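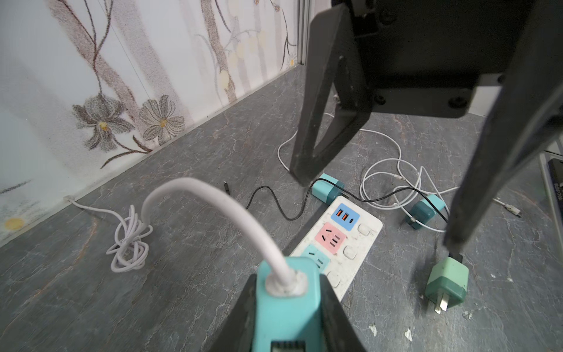

Rawiri Hapeta wants to know how you find an old newspaper piece on a charity gig when all you've got is the singer's name and a rough idea of the decade. Gets asked a lot, so, quick version. Doing this between other jobs, sorry if it's choppy.

Finding an old benefit concert in the local paper

What you need
Library card. Pencil (no pens in most reading rooms). Something to write on. An afternoon, probably more.

Step 1. Pin down the cause, not the star
Big names played everywhere. The charity only had the one annual do. Ours was the Sirkside children's clinic concert, and searching the clinic brought up far more than searching the act ever did. Try the old name of the charity as well. They change.

Step 2. Narrow the year
Look for "annual" in anything you already have. A programme that says 4th annual, plus one dated programme from any other year, and you can count back. Watch for skipped years. Ours skipped one and I lost a whole evening to it.

Step 3. Get at the paper
Online index first if there is one. Vestach library has cards up to the early eighties, then nothing, then film. Ask for the reels by month. Two at a time is the limit there, so order the next pair before you've finished the first.

Step 4. Read in the right order
Start with the week after the show. The write-up usually gives the takings and the crowd (ours said 1,760 tickets, nearly a full house). Then go backwards for the adverts and the "who's booked" story. Booking stories can run months ahead. Ours was in December for a spring concert.

Check the letters page too. People moaned about parking and named everyone.

Step 5. Write it down properly
Paper, date, page, column. All of it, every time. I've got 3 lovely clippings with no date on and they're useless to me.

Step 6. Check it against something else
The preview in the Khan Hall file had a different support act from the review. Acts drop out. Go with the review, but keep a note of both.

If you're putting it on a website
Ask the paper before you copy a whole article out. Short quote and the date is normaly fine but ask anyway. Put the original date at the top, above the text, so readers don't think it's happening next week. Somebody rang Irkia Arts for tickets off one of mine.

Photos are a seperate permission, often the photographer's.

Updated Jun 25, 2024. New opening hours for the film room still to add, will do when they've put them up.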